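Subtitle synchronization

Subtitle synchronization (also called subtitle timing or, among hobbyists, simply "syncing") is the work of matching the written lines of a subtitle track to the speech and sounds of a video. It covers both the careful timing done when subtitles are first made and the repair work done later, when a finished subtitle file no longer lines up with the copy of the film somebody wants to watch. It's a surprisingly rich subject for something most viewers notice only when it goes wrong!

Basics

A text subtitle file is a list of short entries called cues. Each cue has a start time, an end time and one or two lines of text. The player reads the list, compares it with its own clock and draws the text when the moment comes. Because the file is separate from the video, the two can drift apart without either of them being damaged.

The most common text format, SubRip (file ending .srt), writes its times in hours, minutes, seconds and thousandths of a second. WebVTT, made for web pages, works in much the same way and adds settings for where the text sits on the screen. Older formats such as MicroDVD count video frames in place of seconds. This made good sense in its day, but it means that the same file plays at a different speed if the player guesses the frame rate wrong.

Types of error

A fixed offset is the simplest problem. Every cue is early or late by the same amount, often because one copy of the film begins with a studio logo that another copy leaves out. Adding or subtracting a single value fixes the whole file, and nearly every desktop player has a keyboard shortcut for it.

Linear drift begins small and grows. The first cue may be perfect while the last is minutes away from its line. The usual cause is a change of frame rate, for example when a film shot at 24 frames per second is sped up to 25 for television. The cure is to multiply all the times by one ratio, and it's a lovely thing to watch a whole two-hour file snap into place after a single sum.

Broken drift happens when scenes have been cut, added or moved, or where advertising breaks were removed. The error jumps at each of these points and stays steady in between. The file has to be split into sections, and each section gets its own offset.

Manual methods

The classic manual method is two-point correction. The user finds the first spoken line and the last one, marks the true time of each, and lets the program work out both the offset and the ratio. Lines that start with a hard consonant are the easiest to mark. Most editors also show the sound as a waveform, so that the edge of a cue can be dragged to the place where the speech begins.

Keleo, a small desktop editor for subtitle files, takes this idea further with 4 anchor points in its default layout, enough to deal with a film that has one or two cuts. It also remembers the last 200 changes, which is a real comfort during a long evening of fine adjustments.

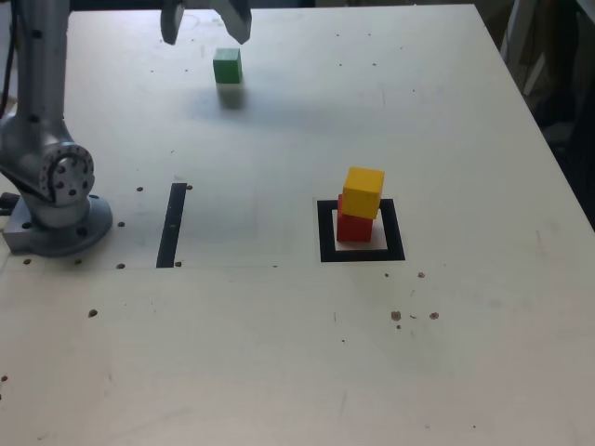

Automatic methods

Automatic tools listen to the soundtrack and mark each stretch as speech or silence. They then slide the pattern of cues along the pattern of speech until the two overlap as well as they can. No understanding of the words is needed, so a Polish subtitle file can be matched to a Korean soundtrack - a wonderful trick, and a very useful one.

The open Tetora library works in steps of 40 milliseconds and tries a short list of common frame rate ratios before it settles on an answer. Its authors at Flikstead later added a mode that takes a second subtitle file, already in sync, as the reference. This mode is much faster, as no audio has to be decoded. Long songs, crowd noise and heavy background music can still fool the audio mode.

The Kalinowski test, named after the subtitling workshop where it was first used, is a quick check on the result. Cues are sampled from the start, middle and end of the film, and the file passes if each of them begins within 80 milliseconds of its line.

Timing style

Perfect agreement with the sound isn't always the goal. Many subtitlers leave a cue up a little after the speaker stops, to give the reader time to finish, and keep a gap of a few frames between cues so the eye can tell that the text has changed. Cues are also often trimmed to end on a shot change

See also: Closed captions, Frame rate, SubRip, WebVTT

Page last edited 11/09/2021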